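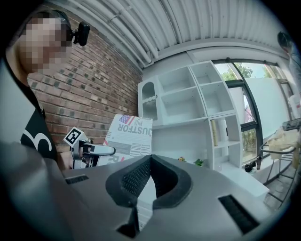
Two hand-held grippers, one policy: train on both or keep the data separate?

Posted by Natália Pacheco - 3 September 2025
184 views - 2 answers - 16 people found this useful

I'm on a student team doing a term project on imitation learning. We record people doing small household tasks with hand-held grippers, each with a camera on it, and then train a policy from the recordings. The task for the first part is picking up a small item and setting it down in a shelf cubby. Later we want to do a two-handed one, where one gripper steadies a box and the other puts something in it.

We have 50 recordings of the shelf task so far. 29 were done with the gripper in the right hand and the rest with the left. The two grippers are supposed to be the same but they were put together by different people in April, and the camera on the left one sits a little lower. In the left-hand recordings you see more of the jaw pads and less of what is past them.

The problem is at release. When I replay the model's predictions on recordings it has not seen, the approach looks fine. Near the shelf the predicted opening width starts going up too early, before the item would be over the cubby floor. It does this on most of the left-hand recordings and only a few of the right-hand ones.

What I have already checked:

- Both cameras were calibrated with the same board, and the error was low for both.
- The tags on the fingers are detected in nearly every frame during the approach. I have not looked closely at the release part.
- Time stamps between the two grippers match when I clap them together at the start.
- Training longer did not help. The loss goes down and the early opening stays.

My questions are whether I should throw out the left-hand recordings and start over with one gripper, or whether mixing them is fine and I am looking in the wrong place. Also, we record in a room with a big window and I don't know how much the daylight matters. Our instructor said to try things one at a time, but each training run ties up the lab computer overnight and two other teams share it.

We are using a tool called Sastry to cut the recordings into episodes, with the default settings, in case that matters.

5 comments - Share - Follow

Illatness
Member - 16 helpful votes

Don't throw anything out yet. Check your width signal before you touch the training.

You say the tags are detected in nearly every frame during the approach. That is the easy part. The release is where fingers move fastest and where they are closest to the shelf, so you get blur and shadow at the same moment. If one tag drops out for a few frames, a lot of scripts fill the gap with a straight line between the last good value and the next good one. If the last good value is "closed" and the next is "open", the straight line says the gripper started opening right away. The person recording didn't do that. Your model then learns it.

What I would do:

1. Pick one left-hand recording that looks bad and one right-hand recording that looks good.
2. Plot the raw width for each, with gaps left as gaps. No smoothing, no filling.
3. Put the filled version on the same plot.
4. Step through the video at the point where they differ.

If you see gaps at release in the left one and none in the right one, that is your answer, or most of it. Fix the filling so it holds the last value until a new detection comes in. Holding is wrong too, but it is wrong by a few frames in the late direction, and for placing an item that does less harm than opening early.

Then look at why the tag is lost. With the camera lower on that gripper the tags are seen at a flatter angle and take up fewer pixels top to bottom. Raise the mount to match the other one if you can. When you do, calibrate again, and write down in your log which recordings were made before the change. We did not write it down on our project and lost a good part of a month sorting it out.

On daylight: yes, it matters for the tags. A glossy print will catch the window and part of the pattern goes white. Print on matte paper, or put matte tape over it. Also lock the exposure. If the camera is on auto, it brightens when you turn from the window toward the shelf, and the shutter gets slower, and you get blur.

On mixing hands: it can work, but the mount difference bothers me more than left versus right. With 50 recordings there isn't much for the model to learn two views from.

12 people found this helpful - 3 comments

Comment from Natália Pacheco: Plotted it. There are gaps at release in most of the left-hand ones, the longest is 16 frames. The filling was a straight line like you said. I'll change it and run it again tonight.

Comment from Illatness: 16 is long. I would mark that recording as bad and leave it out.

Comment from Natália Pacheco: OK. Raising the mount too. It needs a longer screw, so that one has to wait for the parts order.

Hesell
New member - 1 helpful vote

I would just use more data. Our club had the same kind of trouble and it went away when we had up to 184 recordings. I don't know what fixed it exactly. We also cleaned the lenses around that time.

For the two-handed task you will need both grippers, so starting over with one only gets you through the first part. Might as well get them matching now.

Another thing, have everybody on the team record, and have them stand in different spots. Ours were all from one person at first and the model only worked from where he stood. And vary what is on the shelf. If the same cubby is free every time it will go to that cubby whatever you do.

Don't know Sastry. We cut ours by hand.

1 person found this helpful - 1 comment

Comment from Illatness: More recordings with the same bad filling will give you more of the same early opening. Agree about changing who records and where they stand.

Related items

Holding the last value or filling in gaps for gripper width
Camera mount keeps slipping on a printed hand-held gripper
Istutitz spring competition: are hand-recorded demos allowed?
Matte or glossy paper for printed tags
Sastry default settings cut off the end of my episodes
How many recordings for a pick and place class project
Sharing one training computer between teams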